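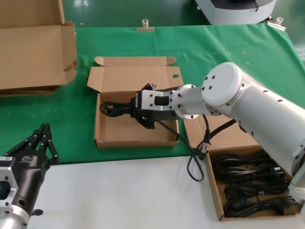

Chapter 12
Packing and Transit Damage

12.1 Scope of the chapter

Goods that leave a store in sound order may still arrive unfit for sale. The loss is seldom put down to packing in the accounts. It is entered under returns, under credit notes or under carriage, and a firm that keeps these three apart may never see the full cost of a poor carton. This chapter sets out how such losses arise, how they are measured, and how a packing rule is written so that staff on different shifts pack the same item in the same way.

Chapter 11 dealt with the storage of goods at rest. The present chapter takes up the item at the point where it is picked from the shelf and ends where the carrier signs for it. Claims against the carrier are left to Chapter 14.

12.2 Terms

Primary pack: the wrapping in direct contact with the item.

Outer: the box or case in which one or more primary packs are sent.

Void: the part of the outer not filled by goods. Void is stated as a share of the inside volume of the outer.

Fill: any material placed in the void to stop movement. Paper, air bags and shaped card are all fill. A second item is not fill, even where it happens to hold the first in place.

Settling: the change in position of goods within the outer between packing and opening. Settling may occur without damage, and damage without settling – the two must be recorded apart.

12.3 The Antwi returns

The figures used in this chapter come from the Antwi depot, which sent small electrical goods to shops and to private addresses. Zuweira Alhassan and Naveed Shaikh examined 300 returned parcels there in August. Of these, 252 showed settling. The remainder had kept their packed position, and any fault in them was treated as a fault in the item or in its primary pack.

The sample has a clear limit. It holds returned parcels only, and so gives no rate of damage for the depot as a whole. It can be used to compare one kind of fault with another, and that is the only use made of it below. A note on the method, signed by Alhassan and dated 10/26/18, is reprinted in Appendix C.

12.4 Causes of settling

Settling has two main causes. The first is excess void. The outer is too large for its contents, often because the correct size has run out and the next size up has been taken. The second is uneven load, where a dense item and a light one share an outer and the dense one moves against the other when the parcel is turned.

Flexible goods form a special case. Leads, hoses and straps change shape under slight pressure and will work their way into any gap left open. They should be tied before packing, and the tie should be placed so that both loose ends are held. Where a lead is packed with the unit it serves, a card wall is set between them. Sena Lamptey's trials at the Jultier works, described in section 12.7, compare three forms of this wall.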